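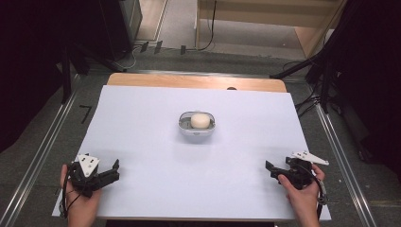 Do you really need a soap dish if you've only got the one bar? I'd say so, a bare bar goes to mush by the weekend and leaves a slimy ring on whatever it's sat on.

---

Asked because I've gone back to proper soap after years of pump bottles. The round Bridel one, cream, no smell to speak of. 382 on the shelf label in Prutivham market and I didn't even haggle.

---

Dish rules, as learnt the hard way — shallow, wider than the soap, and easy to rinse. My old Oprea one had fancy slots that clogged every few days. Never again.

---

Someone's asked about drying. Tip the water out after you've washed your hands and turn the soap over at night. Takes two seconds and mine lasts ages now.

---

Oh and if the dish lives on a wooden table, put something flat under it! I lost the finish on my nice side table in January and I'm still cross about it. A bit of stiff card will do, swap it when it goes wavy.

---

Endamon do a posh dish for 2,591. For a dish! You could have six bars and a new towel for that.

---

Leftover slivers: wet them, press them onto the new bar, leave overnight. Works with round ones too but you have to squash a bit harder — mine usually ends up lopsided.

---

Right, off to scrub the old dish with vinegar. Will report back if the slots ever come clean.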